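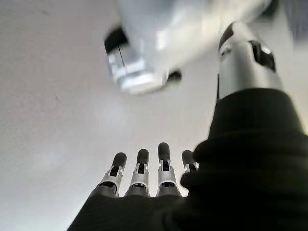
4. Cleaning and touching up the painted ceiling or wall

This section is for surfaces painted with Mollero matt white or Mollero pale grey. For glossy paint, please go to section 5.

Before you begin

Let new paint rest for 21 days before you wash it. Wiping with a dry cloth is allowed after 2 days. Open one window and put the dust sheet on the floor.

You need: the soft Rind sponge, a bucket, lukewarm water, mild soap, two dry cotton cloths and a small brush.

Cleaning

1. Look at the surface in daylight, from the side. Faint smudges are easier to find in this way than from directly below.

2. Remove the dust with a dry cloth. Move always in the same direction.

3. Put one teaspoon of soap in the bucket and press the sponge until it does not drip any more.

4. Wipe the smudge lightly, beginning outside and going to the middle. Do not rub in circles, the matt paint becomes shiny.

5. Wipe once more with clean water and dry with the second cloth.

6. Wait around 6 hours before you judge the result. Damp paint looks darker.

Note: A small dark speck can be dirt, but it can also be an old pin hole. Touch it with a dry brush first. If it stays, do not wash it. Continue with "Touching up".

Touching up

1. Fill the hole with Allby fine filler, let it dry and sand it flat.

2. Stir the paint well, also at the bottom of the tin.

3. Put a very small amount with the tip of the brush and spread it thin to the outside.

4. If the spot is still visible the next day, repeat one time.

CAUTION: Do not use bleach or scouring powder. Do not wash near a lamp or socket before the current is switched off. On the ladder, keep always both feet on the same step.

Note: Do not paint when the room is colder than 18 °C.

For another colour, ask in the Bernness shop for Jerome Tiongson and bring the lid of your old tin.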